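慢一点收集，也是一种收集

给机器人攒示范这件事，急不来
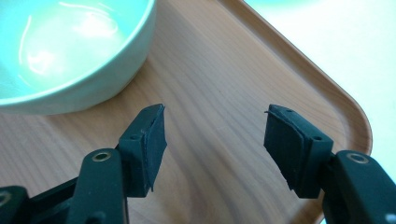

一、从一只碗说起

我做手持夹爪的数据采集有一阵子了，身边的朋友问我每天忙什么，我总是说：在教机器端碗。说完大家就笑，觉得我在开玩笑。可我的上午确实常常是这样过的，木托盘摆好，薄荷绿的碗放上去，手里握着夹爪，两片黑色橡胶垫对着张开，然后靠近、合拢、抬起、放下，再来一遍。遇到手顺的日子，一个上午能录100条；不顺的时候，光是为了托盘往哪边挪一点，就能跟同事商量掉半杯茶的工夫。

我想借这篇文章说一个也许不太讨喜的看法：我们这一行现在太看重条数了。每次开会，第一张表永远是总量，第二张表是本周增量，至于这些示范里到底装了些什么，往往排到快散会的时候才有人提起，而那时候大家已经在收电脑了。

二、957条和169条

春天的时候，我们在Plinlow项目里做过一次小小的对照。一组数据有957条，是赶进度时录的，同一张桌子，同一个角度，同一个人，动作熟练得像在流水线上包饺子。另一组只有169条，是Macarena Núñez带着两个新同事慢慢录的，碗每次换位置，托盘有时斜着放，窗帘有时拉开有时合上，手也有快有慢。两组分别拿去训练，再放到一间没去过的厨房里试。

结果169条的那一组表现更稳。我不想把这件事说得太神，样本小，厨房也只有一间，换个任务说不定就反过来了，而且957条那一组在原来那张桌子上其实好得很，几乎不出错。但它让我回家路上想了很久。我们花那么多力气重复同一个动作，模型学到的大概就是那张桌子，还有那个角度的光。至于碗，它恐怕没怎么认真看过。

Macarena自己倒是很平静。她以前在陶艺工作室待过，大概习惯了一件东西要反复看。她说录示范的时候她会先把碗拿起来掂一掂，看看碗沿厚不厚，釉面滑不滑，然后才去拿夹爪。这个习惯没有写进我们的任何规范，我却觉得比规范里好几页都有用，后来我自己也跟着学，开始时觉得傻，现在不掂一下反而不踏实。

三、失手的那几条

还有一件事我一直想替它说几句话，就是失手。按照我们最早的做法，碗滑了、夹偏了、碰到托盘边了，这一条就删掉重来，留下来的全是漂漂亮亮的成功。看着是很舒服，像一本只收满分作文的作文选。

可是您想想，一个孩子学用筷子，家里人给他看的难道全是一次夹稳的样子吗？他看见爷爷夹花生米也会掉，掉了以后手腕怎么转一下，怎么换个角度再去夹。这个“再去夹”，恰恰是最值得学的。机器到了真正的厨房，第一下没夹准是再平常不过的事，要是它从来没见过别人怎么补救，就只能愣在那里，或者把同一个错误再犯一遍。

所以我现在主张，只要后面跟着一次像样的补救，就把它留下来，老老实实标上，不必藏着。Cirnard那边的同行听了有些犹豫，担心模型把失手也一起学了去。这个担心有道理，我也没有万全的办法，只能说标注要细，要写清楚从哪一刻开始是偏的，又从哪一刻开始是在往回找。这很费功夫，一条有时要看5遍才敢下笔，看到后来眼睛发酸，连自己晚饭端碗都会停一下，想想这算不算一次合格的抓取。

四、人手的分量

有人会说，这些活迟早可以交给仿真，或者让机器自己去试。我不反对，Virnero的仿真环境我也用，用得还挺高兴，一夜之间能跑出来的东西比我一个月录的都多。只是每次从屏幕前回到桌边，重新握住夹爪，我还是会注意到一些很小的东西：橡胶垫的边缘有一点毛了，绒丝翘出来细细的一根；碗里面的反光很亮，跟木纹那种暖暖的颜色完全是两回事。这些细节在仿真里不是做不出来，是得先有人注意到，才会有人去做。

录示范的人也应该被当作有判断的人来对待。现在不少地方按条付钱，我理解，账好算，谁也不吃亏。可是按条付钱，手就会越来越快，摆法就会越来越省事，碗慢慢地就总是停在最顺手的那个位置上。这怪不得录的人，换了我也一样。要是改成按班次算，每一班留出一段时间专门换摆法、换光线、写几句笔记，进度表上的数字会难看一阵子，可我觉得值得。

我们组从九月开始试着这么做，每逢星期三下午不设条数，谁觉得哪里有意思就录哪里。有一回大家把整个下午都花在了托盘上，因为有位新同事发现，夹爪靠近圆角的时候，自己的手会不知不觉往里收，录出来的轨迹总带着一个小弯。那天录下来的东西不多，笔记倒写了满满两页，后来标注的人说，那两页他翻了好几次。

五、给还在赶进度的朋友

我知道很多团队没有这样的余裕，年底要交付，客户在等，负责人每天早上来问数字，这些我都经历过，也在那样的早上偷偷把碗摆回过最好夹的位置。我不会劝您明天就把产量砍掉一半。只是如果下周您手上恰好有半天空着，不妨把托盘转一个方向，换一只家里带来的碗，请一位平时不录数据的同事来握一握夹爪，看看他会从哪一边伸手。录完别急着上传，泡杯茶，从头到尾看一遍，再把觉得奇怪的地方记下来。

我自己下星期打算换成带把的杯子。杯把朝哪边，我和Macarena还没商量好。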